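Drerner bin set – README
Version of 6/30/22

Contents

The set covers household and packing items placed in a grey rectangular bin with sloping walls. It holds 2965 stills, sorted into 204 folders, one folder per fill of the bin. A fill is a fixed group of items. The items may shift between stills in a folder but none are added.

Items

Items are listed in items.csv with a short name, a size class and a main colour. Size class is by longest side: S is up to 60 mm, L is anything above. Colour names are plain words (grey, reddish-brown, white) and were agreed in April, before listing began. Bars and blocks are filed under "bar" whatever they are made of. Two bars of the same colour share a short name and are told apart by a number at the end. 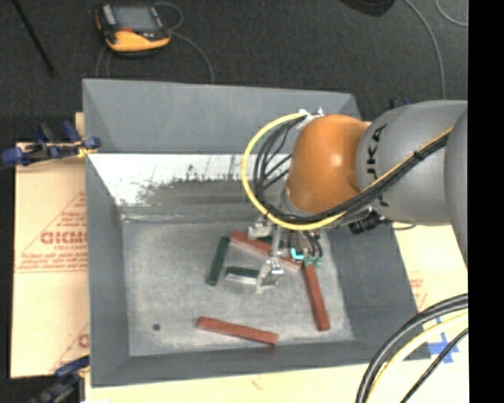
Where items touch or overlap, the lower one is still listed. An item that is fully hidden keeps its row for that fill, with "hidden" set to 1. Pose is given as flat, on edge or on end; leaning items count as on edge.

Bin surface

Scuffs, scratches and worn patches on the bin are left as they are in the stills and are not listed as items. Users who match on brightness alone should mask the walls first – the mask files are in /masks, one per folder.

Known faults

Folders from the Wuren batch use "gray" in the colour column. Baltum rows have 2 spare columns at the end, both blank. Short names in the Langlois batch were typed by hand and a few differ in case.

Changes

1.1 – size class L merged with the former XL
1.0 – first issue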